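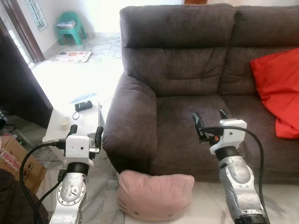
Brown sofa, red cushion

Fabrice Masson had meant to sell the house at Skirness for years, bless him, and every January he told Yannick Royer so over a long supper.
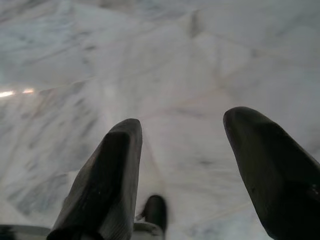
The Second Viewing

Yannick brought a couple up from Imer, and Fabrice talked them through every gutter and gatepost - even the quarrel over the well.

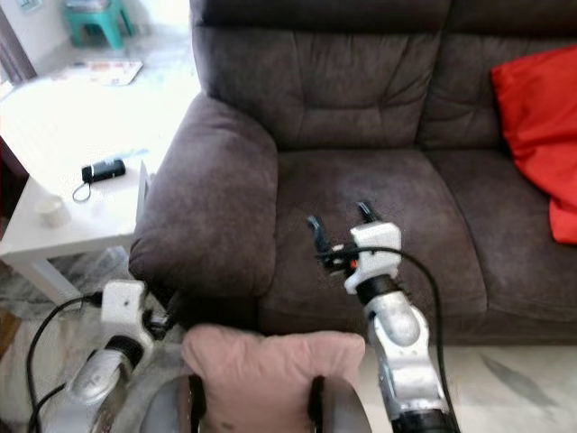
Sofa with rounded arm

"And would you leave the apple trees?" the wife asked. He had to go and look out at the lane for a bit.

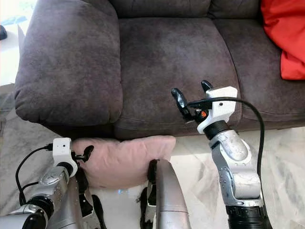 Who got the house in the end?

The couple from Imer, though Fabrice still comes by to prune.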